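Bare metal bin floor: line it or leave it?

Drarnix
Our sorting bin has a bare metal floor, well scratched. I want to fit a 6 mm rubber mat. Any objections?

Flakus
Yes. Small items grip the rubber and stop sliding. Leave it bare.

Tannous
Disagree. Mine has been lined since October and nothing sticks. Cut round any holes in the floor.

Drarnix
Mixed household goods, nothing heavy.
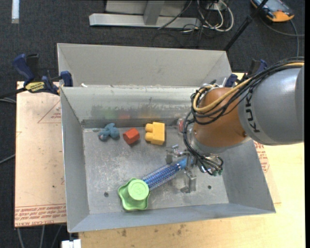 Bin floor with blue round brush and the green scalloped piece.

Flakus
Those are surface scuffs. I would still leave it.

Tannous
Bristles will shed on rubber, granted. Try half the floor first.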